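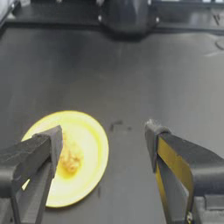
4. Handling of Redemption Requests

Rochelle Wojcik, Ok-hee Ham and Dong-geon Seol
1 Jan 2022
5 min read

This section looks at what happens when an investor in a closed private fund asks for money back before the end of the term. The offering documents of all 18 funds in our sample allow such a request, but they leave the decision to the manager. Most give no deadline for an answer. We wanted to know how long investors waited and what the wait depended on.

The records come from Brerwood, which keeps the investor registers for the funds, and cover 2,803 written requests. A request was counted from the day it was logged, even if the form was incomplete. Where an investor wrote more than once on the same holding, we kept the first letter and treated the later ones as reminders. Transfers between family members were left out. They follow a separate procedure and move no cash out of the fund.
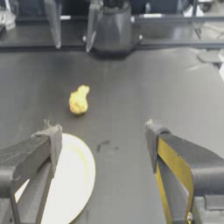

4.1 Coding the Requests

Two of the authors read each file and gave it one of four outcomes: paid in full, paid in part, refused, or withdrawn by the investor. Ha-neul Yeon checked a random set of 600 files against the bank records. The main source of disagreement was partial payment. Some managers record a first installment as full payment and open a new entry for the balance – a habit that makes their funds look quicker than they are. We merged these entries by hand.

The stated reason for leaving was harder to code. Many letters give none, and the standard form issued through Prodport has only a small box for it. We used the reason where it was plain (a death, a divorce, a home purchase) and otherwise marked it as not given.
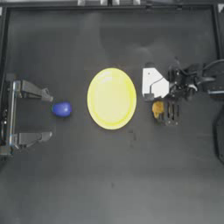

Waiting time was measured in business days up to the date of the manager's decision, with the payment date held as a separate field. In the two funds run by Yoon the two dates are nearly always the same. Elsewhere the gap can run to several weeks, mainly when the fund must call in a loan or sell a holding first. Requests still open at the close of October were kept in the data as unfinished spells.

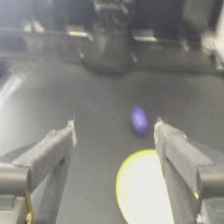 Figure 3. Gripper fingers and gray work surface.

We also recorded whether the fund held a cash reserve when the request arrived. A reserve was taken to exist only if it appeared in the last quarterly statement sent to investors. For the smallest funds, those with fewer than 100 holders, the statements were often missing, and Jin-sol Song obtained copies from the managers directly. One manager, Jiter, supplied ledgers in place of statements. Its requests are included in the counts but left out of the reserve comparison in Section 5.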